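Bruvden Table Oil, 300 ml

Natural oil finish for indoor wooden tables, desks, shelves and chopping blocks
Product number 421
In stock, leaves our store in 2 working days

Bruvden Table Oil is made for people who use their table every day and want to repair the surface at home. It goes into the wood and leaves a low sheen. You can still feel the grain with your hand. Lacquer makes a hard skin and must be sanded away completely when it is damaged, but an oiled table can be treated only in the place where it needs it.

We make two versions. Clear keeps the wood close to the colour it has when you wipe it with a damp cloth. Honey has a small amount of pigment and is good for pale woods that look too cold in a room with north light. Please try on the underside first, the same oil looks quite different on ash and on beech.

What is in the bottle
Linseed oil, tung oil, a little carnauba wax, orange terpene. No cobalt drier. The smell is like orange peel for the first evening and then it becomes weak.

How much you need
One bottle is enough for two thin coats on a dining table for four people. For a long table or a set of shelves please take the 800 ml tin. Old and very dry wood drinks more, especially at the ends of the boards.

How to use
Sand along the grain, finish with 180 paper and remove all dust. Shake the bottle well. Pour a little on a cotton cloth and spread it thinly. Wait fifteen minutes, then wipe off everything that is still on top. This step is the most important one, and most letters we receive about a sticky table come from here. Leave overnight with a window open. Repeat the next day.
The table can be used with care after one day. Full hardness takes two weeks, and during this time please do not leave wet glasses or a tablecloth on it.

Used cloths can heat up and catch fire by themselves. Put them in water or dry them flat outside before you throw them away.

Dark marks
Black or grey marks in oak are often from iron and water together. Oil does not remove them and can make them stronger. Treat the place with Zorance wood brightener first, rinse, let it dry for two days and then oil. Hand cream, sun cream and cooking fat also leave dark patches on bare wood - wash these with our wood soap before sanding.

From customers
"I did my kitchen table in February with the heating on and it was dry by the morning. The Honey is a bit more yellow than on your colour card." Letay Bogale
"Good oil, but the cap of the bottle drips. I pour it in a jar now." Wondimu Sisay

Questions about colour or old finishes: write to Chie Higuchi at our workshop desk, mornings until 11.30.
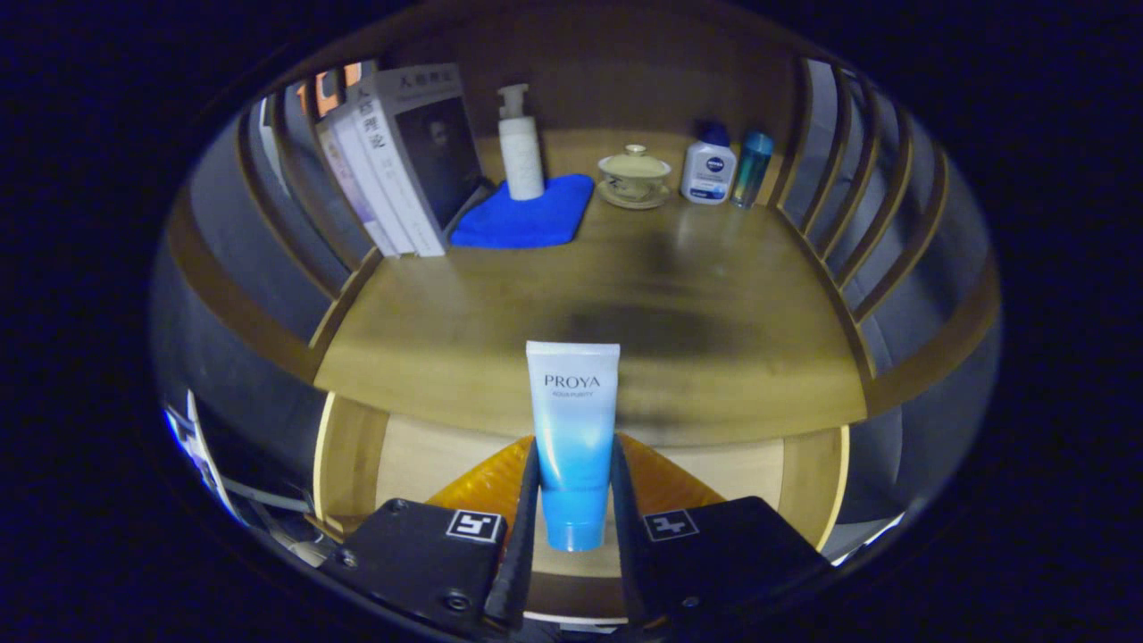
PROYA Aqua Purity tube over a light, honey-brown wooden tabletop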